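# Why Some Dirt Is Red

Soil is made of tiny bits of rock, air, water, and the remains of plants and animals. The bits of rock give soil most of its color. Many rocks contain iron, the same metal found in nails and frying pans.

When iron meets air and water, it joins with a gas called oxygen. The result is rust. A nail left in the rain turns orange for this reason, and soil can change in the same way. The change is slow. In warm places it may take thousands of years.

## Four common soil colors

- **Red or orange:** iron that has rusted
- **Black or dark brown:** a lot of rotted leaves and roots, called humus
- **White or pale gray:** salt, chalk, or clean sand
- **Blue-gray:** wet ground with very little air in it

One place can have more than one color. Soil lies in layers, and each layer has its own mix. The top layer is often dark. A red layer may be hidden under it.

## Grain size

Soil bits come in three sizes. Sand is the largest and feels gritty. Silt is smaller and feels like flour. Clay is the smallest, and it sticks together when wet. Rust coats the bits in a very thin layer, like paint. Clay has many tiny surfaces to coat, so a small amount of iron can color a lot of it.

## Test your soil

1. Fill a clear jar one-third full of soil.
2. Add water until the jar is almost full.
3. Close the lid tightly and shake for 5 minutes.
4. Set the jar down and leave it until the next day.

Sand sinks first and forms the bottom layer. Silt settles on top of it. Clay comes last and can keep the water cloudy for days. Draw the layers and write down the color of each one.

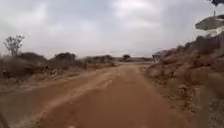 Wash your hands when you are done, and pour the muddy water outside on the ground. Clay can block a sink drain.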